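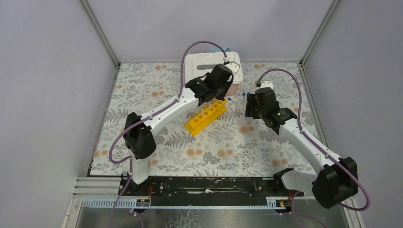
Bring back the tablecloth. Or the oilcloth, or the placemat, or whatever your grandmother called the thing that went on the table at four in the afternoon and came off again after the dishes. I've been chewing on this since August and I'm just going to type it out before I lose my nerve.

Bare tables won. When? I don't remember a vote. Sometime after I got married every table in every house I visited was naked. Big slab of wood, a bowl in the middle with nothing in it, and a host who flinches when you set a glass down. Coasters everywhere. You eat dinner like you're in a bank lobby.

We bought ours from Tremblay, the furniture place out past the Skisalton exit. 700 dollars. More than our first car repair, more than I told my mother. And for two years I policed that thing. No markers. No hot pans. No homework without a blotter, and who under sixty owns a blotter? My kids learned to do math on the floor. I was protecting a table from the people it was bought for.

Then my neighbor Rakiya Adeleke came over with a pot of stew and a roll of printed vinyl under her arm. Didn't ask. Cut a length of it with my kitchen scissors, smoothed it down, put the pot on a trivet and sat. It was a loud one too, lemons and blue stripes. I hated it for a day maybe. By the end of the week my son was painting at the table and I was in the other room not listening for disaster.

So that's the argument, really. A covered table is a table you can use.

People tell me it's tacky. Okay. Compared to what? I looked through the Jollton catalog last month and every dining room in it is the color of wet sand. Table, chairs, rug, dog. They want 463 dollars for a "runner system," which is a strip of linen down the middle where no food ever falls. Who spills in the middle? People spill at the edge, where the people are.

And pattern does a job. Plain white shows everything, you drop one bean and it's a crime scene. Something busy forgives you. Crumbs go quiet. My aunt had brown and orange pinwheels on hers for my entire childhood and I couldn't tell you if there was ever a stain on it. There must of been dozens. 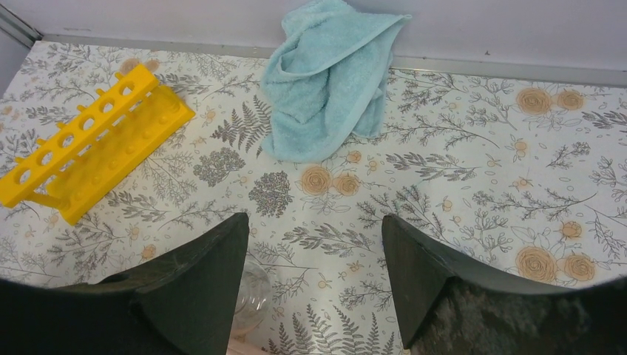 The other complaint I get is that prints are childish, all roosters and cartoon fruit. Go look again. The designs have gotten a lot better while everyone was busy oiling their walnut. I'm a botanical person now myself. Ferns and little sprigs in gray-green on off-white, small blossoms in soft peach, that's a grown-up print, and you could crumple a light blue towel on it or plunk down something bright yellow and it all still gets along. Try that on bare oak with a ring on it from somebody's iced tea. You'd be looking at the ring.

Cost, since someone always writes in. I paid 30 dollars for my current one at Betico, off the bolt, hemmed nothing. If it gets a burn I'll buy another. I could burn one a year for two decades and still come in under the table. That isn't wasteful to my mind, though I know vinyl is vinyl and some of you will want cotton. Fine, get cotton. Wash it. My mother ironed hers and I think she liked doing it, she had the radio on.

What I miss isn't the cloth so much. It's the changing of it. Somebody shook it out over the back step and that meant dinner was done, and now the table was for cards, or bills, or cutting out a dress pattern. One table, four or five lives in a day. With the bare slab there's no signal. Laptop's there at breakfast, laptop's there at supper, you shove it over six inches and eat beside it. I did that for years. I still do it sometimes when I'm on a deadline, like right now, so don't think I'm preaching from up high.

A reader wrote me after my last piece (the napkin one) to say that good wood wants to be seen. Maybe so. I have a good couch, too, and I sit on it. Under the cloth the wood is doing fine, better than fine, I lifted a corner last night and it looks like the day the truck brought it. You can whip the cover off for Thanksgiving if you need people to know what you spent. I won't. At my house it stays on for company, gravy and all.

If you're on the fence, get the cheap one first. Get it too long. Let it hang down so the kids can hide under there, mine are almost too big for it and they still go in with a flashlight.

Rakiya's lemons are on the back porch table now, faded pretty bad on the sunny side. She wants to replace them. I keep teling her no.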